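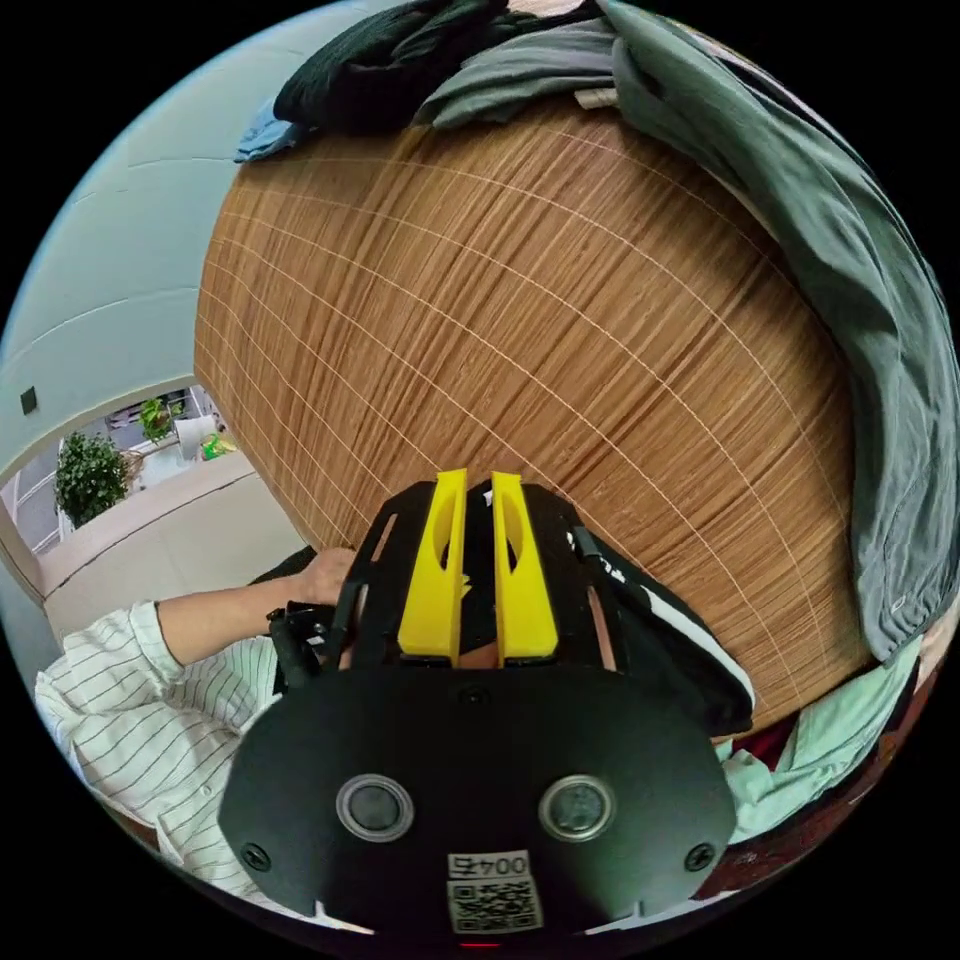

Theresia Nägeli wrote:

> Has anyone had luck getting Marulanda to ripen dry seed in a short season? I'm at 740 meters, and last year the pods were still green and rubbery when the first frost came through. I got a handful off the bottom of the vines and the rest went to the compost. I'd hate to give up on it, as it's the best-tasting pole bean I've ever grown. Also, is the bean people call Modby the same as Irkholm? I've been given both and can't tell them apart.

Theresia, yes! Please don't give up on it. I had the same trouble for three summers running and I've finally got a jar of dry Marulanda on the shelf that I'm absurdly proud of (I keep picking it up and rattling it). It's a wonderful bean and more of us in the cold spots should be growing it.

What made the difference for me was starting early and keeping fewer pods. I sow indoors in deep pots in the last part of April, one bean to a pot, and set them out when they have their second pair of true leaves. Beans hate having their roots messed with, so I slide the whole plug out and try not to breathe on it. Then in the middle of August I pinch off the growing tips and every flower that's left. It feels terrible the first time, all those pretty white flowers on the ground, but the vine stops climbing and gets on with the pods it has.

Mine go up the south wall of the shed. If you've got a wall, use it. Out in the open bed the same seed ran two weeks behind, and two weeks is the whole game up here.

When frost is on the way and the pods have gone leathery and pale, pull the entire plant, roots and all, and hang it upside down somewhere airy. I lost a lot of good seed before I learned this. Pods that are still bright green and flat won't come to anything, so eat those. The in-between ones will surprise you. Last fall I had vines hanging from the garage rafters until nearly Thanksgiving, and I was shelling beans with my coat on. 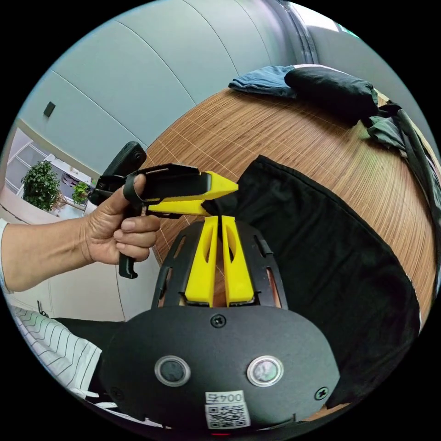 MODBY AND IRKHOLM

I've grown them side by side and I'm fairly sure they're two different beans, though I can see why you'd wonder. The dry seed looks the same to me, tan with a maroon eye. The plants don't. Irkholm stays low and bushy and is done early, while Modby throws out a runner in July and wants a short stick to lean on. Irkholm pods also have a bit of purple streaking once they get fat, at least in my soil.

Part of the muddle goes back to the old Hakum seed list. The one from 2000 has Irkholm as number 1128, and then there's a 2435 further on that just says "Modby, as Irkholm, later." My copy has somebody's pencil note next to it that says "not the same!!" and I'm with the pencil.

If your two lots have been grown close together you might have a cross in there somewhere. It doesn't happen often with common beans, but bumblebees do get around. Grow out a short row of each and look at them in July - you'll know right away.

I can spare a packet of each from a row I trust, and some of my early Marulanda too, saved from the first pods to dry down. Send me your address off list and I'll mail them before the end of February. And do write back in the fall, I want to hear how they did!

Oh, and for eating: soak the Marulanda overnight, simmer it low with an onion and a bay leaf, and salt it at the end. The broth is so good I drink it out of a mug.

Happy sowing,
the one with the shed wall

Recent topics on this list
Hanging whole vines vs. drying pods on screens
Weevils in stored beans, how long in the freezer?
Hakum seed list, missing pages wanted
Re: Re: runner beans that won't set in the heat
Best twine that doesn't rot by August

Messages belong to the people who wrote them. Contact the list owner | Back to top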